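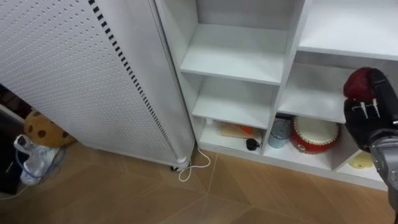
Portable and plug-in equipment, bedroom level, Hereck house. Inspected Friday, 2:30 p.m., by Siham Ghanem; comments reviewed by Lorcan Geraghty. Asset tag 691. Cords are to lie flat and clear of the walking line; the thin white cord looped on the tile beside the white caster-mounted appliance is the condition item 2 covers.

1. Outlet covers. Pass. No cracks or scorch marks. Cover behind the door replaced in February.

2. Cords on floor. Comment. Take up slack and route along the baseboard. No cord under rugs.

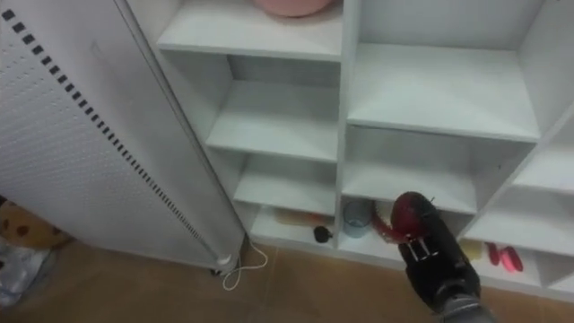 Slotted side of appliance, cord at base.

3. Vents. Pass. Vacuum slots monthly with a brush head. Do not drape laundry.

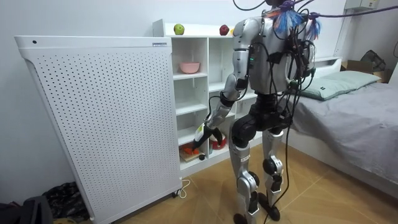
4. Shelving and anchors. Comment. Wall bracket present, one screw short. Kwesi Akpalu to fit a 47 mm screw and recheck by hand pull. Heavy items go in the bottom row.

5. Smoke alarm. Pass. Sounded on test button. Unit is a Nirero, serial ending 2783. Battery date not legible; replace battery and write the month on the case.

6. Loose items on top surfaces. Pass. Light items only, set back from the front edge. Glass and ceramics are to be moved to a closed cabinet, 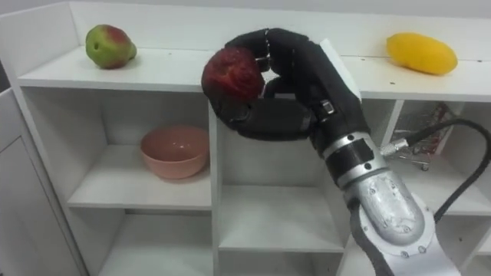 and anything over the weight limit on the maker's label comes down to floor level before the next visit.

7. Window latch. Fail. Latch does not seat. Part on order from Galindo.

Open items: 2, 4, 5 (battery), 7. Reinspect in 27 days.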